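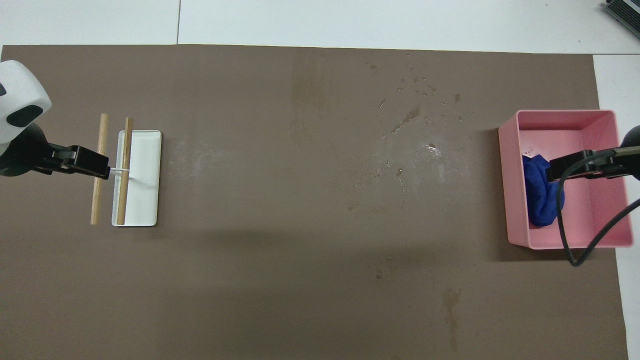

Wassertropfen auf einer braunen Unterlage, links ein Roboterarm mit schwarzem Greifer.

Der Sommer der großen Versprechen

Von Brenda Dunmore

Im November, so heißt es in Stomlow, werde man klarer sehen. Das ist ein bemerkenswerter Satz für einen Verein, der seit Jahren behauptet, alles längst gesehen zu haben. Drei Stürmer hat der Klub in diesem Sommer geholt, keiner davon älter als 20, alle drei auf Empfehlung derselben Agentur. Sie heißt Rosum und vermittelt Talente aus zweiten und dritten Ligen, von denen die meisten Zuschauer noch nie ein Spiel gesehen haben.

Der teuerste der drei ist Vanags, ein linksfüßiger Angreifer, den sie im Verein schon vor seinem ersten Pflichtspiel einen »Unterschiedsspieler« nannten. Seither stand er 466 Minuten auf dem Platz und schoss ein Tor, beim Stand von 3:0, nach einem Abpraller. Das muss nichts heißen. Junge Stürmer brauchen Zeit, und eine Mannschaft, die hinten herausspielt wie diese, hilft ihnen wenig. Nur klang es im Juli eben anders. Da war vom sofortigen Durchbruch die Rede und vom Weiterverkauf in eine große Liga, am besten mit Gewinn.

Wer im Klub nach der Begründung fragt, bekommt eine Zahl. 89 von 100 Punkten erreichte Vanags im Bewertungsmodell der Firma Pallier, mit dem der Verein seit zwei Jahren arbeitet. Wie der Wert zustande kommt, wollte man mir nicht erklären. Geschäftsgeheimnis. Ein Mitarbeiter der Scoutingabteilung, der seinen Namen nicht lesen möchte, drückt es so aus: »Wir haben den Jungen zweimal live gesehen. Einmal wurde er zur Pause ausgewechselt.«

Nun ist gegen Daten im Fußball nichts einzuwenden. Sie haben manchen Spieler ans Licht gebracht, den alte Trainer wegen seiner Körpergröße übersehen hätten. Misstrauisch macht mich die Bequemlichkeit, mit der sich Sportchefs dahinter stellen. Geht ein Transfer gut, war es der eigene Mut. Geht er schief, hat das Modell eben eine Ausnahme erwischt, und die nächste Saison wird ohnehin als Übergangsjahr verkauft.
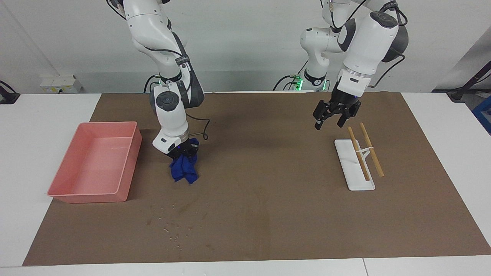

Warum zahlt ein kleiner Klub so viel Geld für einen Stürmer ohne Erfahrung in der ersten Liga?

Weil ein einziger gelungener Weiterverkauf mehrere Fehlgriffe bezahlen kann. Der Verein kauft in erster Linie Wiederverkaufswert ein, und der ist bei einem jungen Stürmer höher als bei einem erprobten Mann von 29, der vielleicht zehn Tore schießt, für den danach aber kaum noch jemand eine Ablöse bietet.

Die Rechnung hat einen Haken, über den man in Stomlow ungern redet. Verkauft wird nur, wer spielt und trifft. Im Kader stehen aber vier Angreifer für zwei Plätze, und der Trainer, dessen Vertrag im Sommer endet, hat mit Ausbildungsgewinnen herzlich wenig zu tun. Er braucht Punkte. Zuletzt stellte er wieder den alten Kapitän auf, der in 101 Ligaspielen für den Klub selten glänzte und selten einen Zweikampf scheute. Vanags kam in der Schlussphase und hatte vier Ballkontakte.

Der Sportchef bittet um Geduld. Im Juli hatte er um Dauerkartenkäufer gebeten und dabei mit dem Gesicht des neuen Stürmers geworben. Die Plakate hängen noch an der Haupttribüne.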